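Ganeva sets aside equipment budget for table-clearing trials

Cafe operator Ganeva has approved a budget of $63,000 to plan for automated table clearing, with purchasing to be managed by Trasberg. 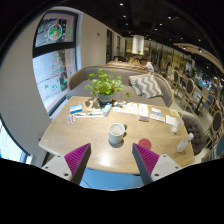
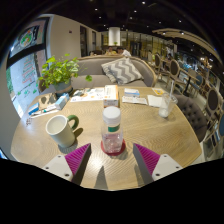
Cups, bottles and papers share the table with a potted plant.

PLOSTLEY, February - The budget covers hand-held grippers, mounting plates, spare finger pads and staff training. Trasberg will seek quotes for 202 finger pads in the first order, with an option for 500 more.

Robot arms are not included - a separate request will go to the Ganeva board once Bang, the service contractor, has priced maintenance.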